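Speaker notes, staff talk, Dimano, 12 minutes

Slide 1. Say hello, thank Temitope for the room. I run setup and checking in the finishing section, and I've been here 11 years.

Slide 2. What changed in December. The arm took over the pick and place work. Before that, nine of us did it by hand in shifts. Same pay grade, different day.

Slide 3. Each new job is tried in simulation first. Leave both pictures up and let people look. Don't talk over them.
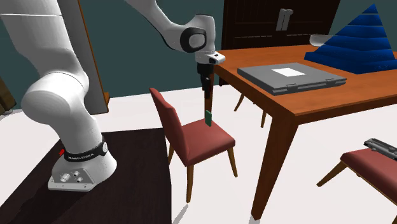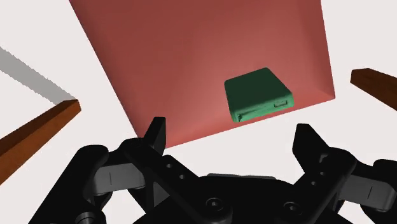 Slide 4. Who does what now. Zofia plans the trials and signs them off. Oisín goes through the failed grips each morning and sorts them by cause. I used to lift parts, and now I mostly read logs. My back is better and my eyes are worse. Pause here.

Slide 5. What people asked for. Training in paid hours: agreed. A say in the speed settings: still being talked about. Say clearly that there is no date yet.

Slide 6. We ran 1,000 trials before the first live shift. Jadwiga has the full list if anyone wants it.

Questions. If somebody asks about jobs at the Tuson site, I don't know, so pass it to Zofia. Tea is next door.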